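**Fesus Memorial Chapel Opens Remembrance Garden and Free Family Evenings in July**

After more than a year of planning, digging, replanting and a good deal of waiting on the weather, Fesus Memorial Chapel is very happy to invite its neighbors to the opening of the Giáp Garden, a quiet outdoor space where families can gather before or after a service, or simply come and sit for a while with someone they miss.

The garden covers the long strip of ground behind the chapel that many people in town will remember as the overflow parking lot. It now has 11 benches, a gravel path wide enough for two wheelchairs side by side, and a low stone wall where names can be engraved at a family's request. It takes its name from the Giáp family, who ran a flower stand across the road for many years and supplied the chapel with more wreaths than anyone could hope to remember. The family has asked that the garden be open to everyone, whether or not their loved one was cared for at Fesus, and we are only too glad to honor that wish.

"People used to stand out by their cars after a funeral because they weren't ready to go home yet," said Haris Ristić, director of Fesus Memorial Chapel. "They'd be out there in the wind, holding their coats shut, telling stories. I always wished we had somewhere better for them, and now we do. I hope they stay as long as they like."

The opening begins at 10 a.m. with a short reading and music, followed by coffee and cake indoors. There is no charge and no need to sign up ahead of time. Children are very welcome, and so are well-behaved dogs on a leash.

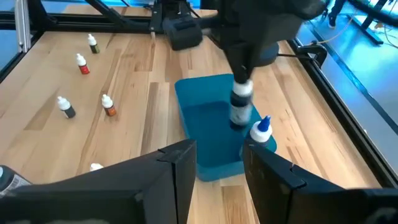
*A teal bin and small bottles on a wooden tabletop.*

Along with the garden, the chapel is starting a series of free family evenings, which will run through the fall in the front parlor. Each one lasts 45 minutes, with plenty of time afterward for questions and conversation. The first will look at how to write an obituary – what to put in, what you may leave out, and how to go about it when the family doesn't agree on every detail. Later evenings will cover planning a service in advance, sorting through old letters and photographs, and helping young children through a first loss.

The evenings are supported by a gift of $2,000 from Clutia, a local garden nursery, which also provided the lavender and the two young maples near the gate. Mendavex, a family-owned printing shop, is producing a booklet for everyone who attends, with blank pages for recording family names, favorite hymns, recipes and anything else that ought to be written down while there is still someone to ask.

Families who would like a name added to the stone wall may pick up a form at the chapel office or ask for one by mail. Engraving will be done twice a year, in spring and fall, and the office staff will gladly help with spelling, accents and dates – please bring along any papers you have, even if they seem to disagree with one another.

The Giáp Garden will be open daily from 8 a.m. until dusk. Parking is available at the front of the building, and the side gate has a ramp. Visitors are asked to use the side gate whenever a service is under way in the chapel.

**About Fesus Memorial Chapel**

Fesus Memorial Chapel offers funeral, burial and cremation services, along with advance planning for individuals and families. For more information about the garden or the family evenings, please stop by the office or call and ask for extension 427.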